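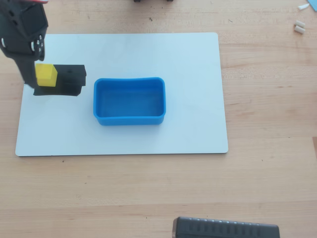 Black gripper with one finger down on the board, next to the yellow cube. The blue bin is empty.

Gripper comparison, Kerkville workshop
Posted 20 Feb 2025 by Nélida Palma

We have been using the Skeren gripper since November and wanted to know whether the Bernel was worth the change. Both were tried on the same arm, with the same board, the same cube and the same bin. The job was to pick up the cube and drop it in the bin. We ran it 270 times with each gripper, at the same speed and with the same closing force.

I had meant to put up a long set of pictures, but most of them showed nearly the same thing, so the gallery is one picture and the notes that go with it.

Notes on the setup

The cube is small and yellow with slightly rounded edges. It starts on the lower part of a stepped black block, up against the raised part, so the fingers can't come at it freely from every side. On a bare board both grippers did well and we learned very little.

The bin stands to the right of the block, near the middle of the board. We left the right-hand end of the board clear.

The board is white and a bit shiny. It has picked up a few scuffs. Borkowska sell a matt one, which we may try if the overhead lights go on bothering the camera.

Results

Skeren: 13 failed picks out of 270. Most were the cube turning as the fingers closed. Two were drops over the rim of the bin.

Bernel: 80 failed picks out of 270. The pads are wider and kept catching the raised part of the block. With narrower pads it would probably do better, but we tested it as it came.

With the practice runs and the bare board runs added in, the log comes to 1,074 picks.

What we are doing next

The Skeren stays on the arm for now. Narrow pads for the Bernel are on order and we will repeat the same runs when they are fitted. After that we want to try a softer cube and turn the block round, so that the raised part faces the other way.

The log is a plain spreadsheet. Ask at the Kerkville workshop if you would like a copy.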